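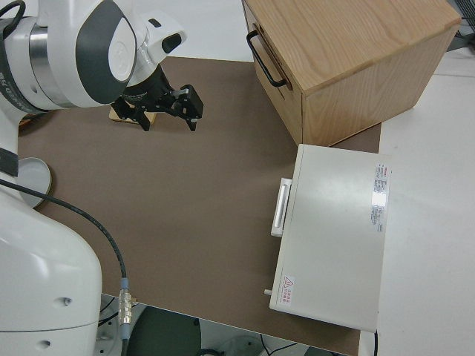

Relay chatter on well pump pressure switch after tank swap

istmont_well
Joined: April
Replaced a failed bladder tank last Sunday. New one is the same nominal size. Switch is a standard 40/60. Since the swap it chatters at cut-in, four or five fast clicks, then the pump runs normally up to 60 and shuts off clean. Precharge was set to 38 psi with the system drained. Pump is a submersible at 85 feet. Contacts look fine. Where do I start?

ksowah
Start with the location of the switch. Is it on the tank tee or upstream of it? If there is a check valve between the switch and the tank, the switch sees the pump surge directly and will bounce.

istmont_well
Switch is on the tee, same tee as before. No check valve at the tank, only the one on the pump.

Dutch Elbow
Precharge. Drop it to 36 and try again. Gauges on tire inflators are commonly off by 2 psi or more, so your 38 may be 40, and then the tank is empty right when the switch closes.

ksowah
I don't agree that it's the first thing to check. He would notice a drop at the faucet before cut-in if the precharge was too high. The nipple under the switch is a 1/4 inch tube and plugs with iron. Swapping a tank knocks scale loose. Pull it and look.

Dutch Elbow
You don't always notice it at the faucet. I have set up plenty of these. Changing the air takes five minutes and no wrenches.

ksowah
It takes five minutes plus draining the tank, or the reading means nothing. A new nipple is cheaper than an evening of guessing.

ungate
Both are worth doing. Kill the breaker first, drain to zero, read the air, then pull the nipple while it's down anyway. Use brass or stainless for the replacement.

istmont_well
Did both tonight. Power off, drained. Air read 41 on a dial gauge I borrowed from Nhyira Sowah, so my inflator was reading low. Set it to 38. The nipple was about half closed with orange crud. Replaced with brass. No chatter over 7 cycles.

Dutch Elbow
41 would do it.

ksowah
So would the nipple. He changed two things at once, so there is no way to tell.

istmont_well
I'm not putting the old one back to find out. Will check the air again in a month.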